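March 2019

Well, I'm home, my feet hurt less than they used to, and I'm still not sure how I feel about that. Let me get it all down before I lose it.

So the arm has been running on our side of the Purwood building since December, and today was the first shift where I mostly stayed out of its way. Back when it was all hands, I'd stand at the mixed returns for the whole morning, sorting odds and ends out of the bins, and by lunch my lower back would be screaming at me. Now I get a chair! An honest-to-goodness chair with wheels! I sit there with the screen and wait for it to ask me something, and then I get up and help, and then I sit down again.

The thing is, I miss the talking. There used to be 20 of us on the line when I started at the old Tandau site, and you could hold three conversations at once over the bins (and I did, ask anyone). Today it was two of us on that side of the room, and the other one had her headphones in until break. The arm makes a kind of hum when it turns. I caught myself saying "good one" to it this morning, out loud, and then looked over my shoulder.

They've moved some folks over to Hailu, which is the new packing area, and people say it's fine over there, better light anyway. I put my name down for the Panon training, the one where you learn to set up the picks yourself and fix the grip when it gets fussy. It's two evenings a week and I'll have to sort out dinner on those nights, but the pay step is decent and I'd like to be the person who knows what the thing is doing. My sister thinks I'm nuts to go back to class at my age. Maybe! I bought a notebook already, so that's that.

Soft stuff is still what worries me. A hard plastic bottle I can sort of picture a gripper getting right, but cloth just flops any way it wants, and I'd never thought about how much my fingers were doing until I had to explain it to a screen.

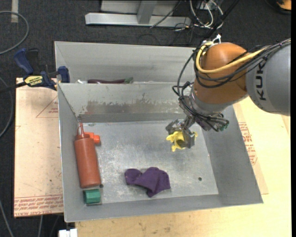
What happens to my job if it gets good at all of it? They told us the sorting hours will keep going down and the people who stay will be doing setup, checks and repairs, so I'd better pass that class.

Anyway, the first evening is coming up and I haven't even found my reading glasses. Leftover soup for supper, two bowls, and the last of the bread. I need to call about the car tomorrow and get my good shoes back from the repair place.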